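Tobias Van Dusen
Can machines do chores yet? A thread, because people keep asking me at work.

1/ Short answer: some of them, slowly, if you don't move the furniture. Long answer below.

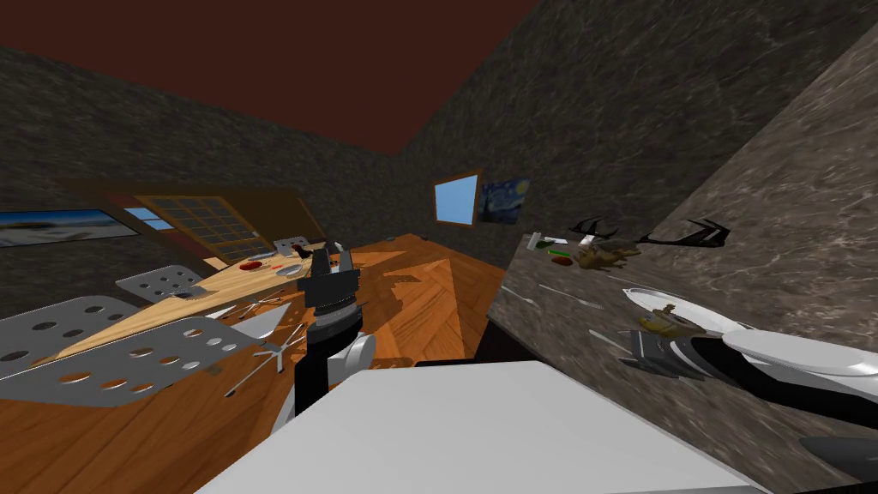

2/ I run the back end of a small kitchenware shop called Pleteo. We have a stockroom, a demo kitchen and a sink that is always full. I've spent almost 8 months trying out anything that claims it can take a job off my list, and reading up on the stuff I can't buy.

3/ Floors are solved, more or less. The Ametti floor scrubber does the shop every night at closing. It gets stuck under the same shelf about once a week. I moved the shelf. Fine now.

4/ Dishes are not solved. The dishwasher is a robot if you want to be generous, but I still do the part before and the part after. Scrape, load, unload, put away. That's most of the labor.

5/ The hard part is clearing a surface. A fork lying flat on stone is hard for two stiff fingers. So is a plate, until you get hold of the rim. People do both without looking.

6/ A lot of this gets worked out in simulation first. Rendered room, rendered table, a two-armed robot and a counter with a fork and dishes and odd-shaped things on it. You can run the same cleanup 2000 times overnight and no one has to sweep up.

7/ What I like about those rooms is the mess. Cutlery at an angle, things near the wall, things in front of other things. Early demos had one cup in the middle of a bare table, and I never once had a customer leave the demo kitchen like that.

8/ What I don't trust is the contact. A simulated plate has whatever weight and grip somebody typed in. Mine have olive oil on them.

9/ I went to a trade day in January and watched a Plostholm arm unload a rack. 49 pieces. It put away 42. The other seven were the lids and the whisk, plus a ladle that it picked up and set down in the same spot several times before a guy came over and pressed a button.

10/ It took most of the lunch break. Our Saturday kid does a rack like that in a few minutes while on the phone.

11/ To be fair to it, it didn't break anything. I can't say that about the Saturday kid or about me.

12/ Someone asked about folding towels. I've seen it done well on video. I haven't seen it done in person at a speed I'd pay for. Same with making beds, and I have no use for that in a shop anyway.

13/ Stockroom: better news. Boxes are the right shape. We have a little Azimi cart that carries cartons from the back door to the shelves. Somebody still loads it and somebody still unloads it, but my knees have noticed.

14/ Two arms matter more than I thought they would. Try drying a bowl with one hand. Or hold a plate over the trash and scrape it. Most of what I'd want done in a kitchen needs one hand to hold and one to work.

15/ Where I'd put it today:
Floors, yes
Moving boxes, yes, with help
Wiping an empty counter, close
Clearing a full counter, no
Dishes start to finish, no
Anything with a whisk, no

16/ Price is the other thing. The quote I got for an arm plus install would cover a part-timer for years, and the part-timer can also work the register.

17/ I'll look again next January. If anyone here has one of these running in a real kitchen, with real dirty dishes, tell me what it does with lids.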